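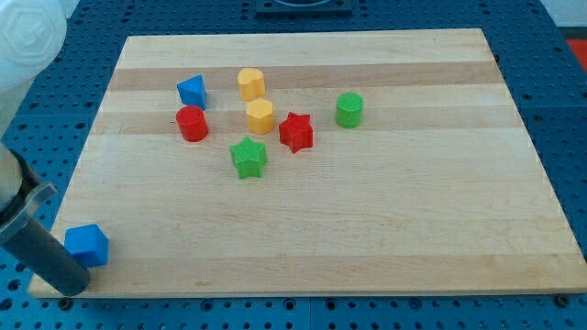 ## About the Brerero Institute

The Brerero Institute studies how political parties form alliances before and after elections. We work from Stavano and are independent of any party, candidate or government.

The Institute was founded by Libor Zelenák, who remains its director. Our first study compared seat-sharing agreements in 17 district councils. The archive now holds 2,566 documents - joint manifestos, coalition agreements, letters of withdrawal and the minutes of party meetings - and is open to readers by appointment.

Our staff of seven publishes a quarterly bulletin and an annual report, which appears each October. The most recent report covers 135 local contests in which two or more parties agreed on a common candidate.

### Funding and independence

The Institute is supported by subscriptions and by a research grant from the Lapointe Foundation. We do not accept money from parties or their officers. Staff may not stand for public office while employed here.

### Using our work

Extracts from the bulletin may be quoted with acknowledgement. The online catalogue is maintained by Doteck, and errors in it should be reported to the archive desk, which is open until 4 pm.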